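Home | Products | Support | FAQ | Contact

Print this page | E-mail this page

Plodix two-finger hand: questions about setup, care and repair

Updated September 2024

These answers are for people who use the Plodix hand at the table cell in our Fernville workshop, and for customers who have the same cell at home or at school. They were collected by Fedir Hrytsenko from the support mailbox.

Where do I find the serial number of my hand?

It is engraved on the flat side of the mounting plate, under the cable clamp. You must open the clamp to read it. Please write the number in your first message to us, it saves one day of letters. Hands with a number below 137 have the old finger screws, and for these the new finger set does not fit without an adapter.

How often must I zero the fingers?

Every morning before the first run, and each time after you changed a finger. Close the hand fully with no object inside, wait until the motor is quiet, and press Set Zero in the Torness panel. If the panel shows a value higher than 26 after zeroing, the fingers do not meet correctly. Loosen both finger screws, push the fingers together by hand, and tighten again.

The left finger arrives before the right one. Is it broken?

Usually no. The two fingers are moved by one belt, and the belt becomes longer in the first weeks of work. Turn the tension screw a quarter turn clockwise and try again. If you have done this four times already and the problem comes back, the belt is worn and you need a new one (part 3855).

Which objects are good for checking the grip after a repair?

We use things from daily life which are heavier on one end or have a cord. A power strip is a good test object — it is flat, it is wide, and the cord pulls on it when the arm lifts. Unplug it from the wall first and leave it unplugged for the whole test.
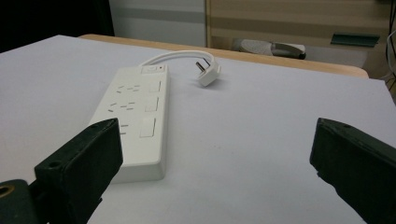
Power strip with its plug lying free on the sheet, left finger over the near corner.

Before you close the hand, look at both fingers from the side. Each one should have the same height above the table. When one finger is over the object and the other is still far away from it, move the arm sideways and do not close yet. The hand can push a light object, but with a heavy one the belt will jump a tooth and you have to zero again.

Do I need a sheet on the table?

It is not required. We recommend it because the fingertips scratch varnish when the height is set too low. Use a smooth sheet without pattern and pull it flat. A fold is enough to catch a fingertip.

How do I clean the fingers?

With a dry cloth after every session. Once a week you can use a cloth with a little soap and water. Do not use alcohol, the surface becomes sticky from it and later small pieces come off. If the lower edge of a finger is rough, you may sand it lightly. When the inner face is damaged, change the finger.

How tight should the finger screws be?

Hand tight with the short key from the box, then one eighth of a turn more. Please do not use thread glue. We receive hands where the screw had to be drilled out, and this repair is not covered.

The camera picture shakes when the arm moves. What can I do?

Check the camera bracket first, then the cable. A cable that hangs too short pulls on the bracket at the end of each movement. Leave a loop of 30 centimeters between the wrist and the first clip.

Can I repair the motor by myself?

No. The housing is closed with a seal, and the encoder loses its position when it is opened. Send the complete hand to Onyshchenko, our repair partner since June. Take off the fingers before packing — they break easily in the box. Put the screws in a small bag and keep them with you.

My question is not in the list.

Write to the support mailbox with the serial number, the zero value from the panel and one photo of the fingers in closed position.

Shares: 26 | Comments: 4

Print this page | E-mail this page

Back to top | Support | Spare parts | Contact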